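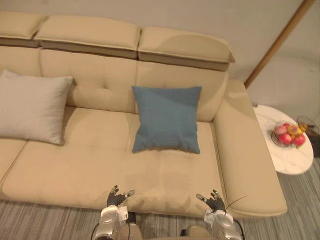

Why Is a Rock Concert So Loud?

A rock band on a stage has a drummer, one or two guitar players, a bass player and a singer. Most of them are not doing anything you couldn't do in your bedroom. But at the back of a big hall, a long way from the stage, you can feel the drums in your chest. Here is how the sound gets that big.

Sound is a wobble

When you pluck a guitar string, it moves back and forth very fast. The string pushes on the air next to it. That air pushes on the air next to that, and the push travels across the room until it gets to your ear. Inside your ear is a thin piece of skin called the eardrum. It wobbles too, and your brain turns the wobble into sound.

Big wobbles make loud sounds and small wobbles make quiet ones. How fast the wobbles come decides whether the note is high or low. The lowest string on a normal guitar wobbles 82 times every second. The lowest string on a bass guitar wobbles half as fast, and that is why the bass sounds so deep.

Why an electric guitar is quiet when it isn't plugged in

An acoustic guitar has a hollow body. The strings shake the thin wood on top, the wood shakes the air, and you get a good strong sound. Many electric guitars have a solid body. A solid lump of wood does not shake very much, so the strings make only a thin, plinky noise.

Under the strings of an electric guitar are small parts called pickups. A pickup has a magnet in it, with very thin copper wire wound around the magnet thousands of times. The strings are made with steel or nickel. When a string moves near the magnet, it makes a tiny electric signal in the wire. The signal wobbles in the same pattern as the string.

What the amplifier does

The signal from a pickup is too weak to move a loudspeaker. It goes down a cable to an amplifier, or "amp" for short. The amp takes electricity from the wall and uses it to make a much stronger copy of the signal. The strong copy goes to a loudspeaker, which has a cone, often made of stiff paper. The cone moves in and out and pushes the air.

If you turn a guitar amp up very high, it can't copy the signal neatly any more. The tops and bottoms of the waves get chopped flat. This is called distortion, and it makes a fuzzy, growling sound. The first people who built amps tried hard to get rid of it. Rock players liked it and turned their amps up on purpose. Later on, companies made pedals that add distortion at any volume. You press one with your foot.

One band, one night

Samarakoon is a four-piece rock band that played on a Saturday in February at the Giluvport Hall in Tellivcombe. The hall holds 600 people. The band used 18 microphones, and most of those were for the drums. A drum kit is several instruments in one, so the big bass drum has its own microphone, the snare drum has another, and more hang over the cymbals.

All the microphones were plugged into a mixing desk at the back of the hall. A mixing desk has a slider for each sound. Push a slider up and that sound gets louder. The person at the desk is called the sound engineer, and that person listens to the whole band and moves the sliders during the show. From the desk, the sound goes to two tall stacks of speakers, one on each side of the stage.

The players can't hear those big speakers very well, as they point at the crowd. They have smaller speakers on the floor called monitors, which point back at them. Some players wear earphones.

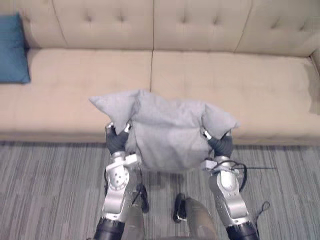
Felista Barasa says she went to her first rock show when she was nine and kept her hands over her ears for the first two songs. After that she was given a pair of ear defenders, and she found she could still hear every word. She now takes earplugs to all the shows she goes to, and a spare pair.

Looking after your ears

Deep inside your ear are tiny cells with hairs on them. They pick up the wobbles and send messages to your brain. Very loud sound can damage these cells, and in people they do not grow back. If your ears ring after a loud noise, the noise was too much for them.

At a concert:

Wear ear defenders or earplugs that fit you.
Stand well away from the speakers.
Go out to a quieter place for a break between bands.
Tell a grown-up if your ears hurt or ring.

Try it yourself

Stretch a rubber band between your fingers and ask someone to pluck it. It hardly makes a sound. Now stretch the same rubber band around an empty plastic box with no lid and pluck it again. The box shakes along with the band and moves more air.

Words to know

Amplifier: a machine that makes an electric signal stronger.
Distortion: the fuzzy sound made when the shape of a signal is changed.
Monitor: a speaker that lets players hear themselves.
Pickup: the part of an electric guitar that turns moving strings into an electric signal.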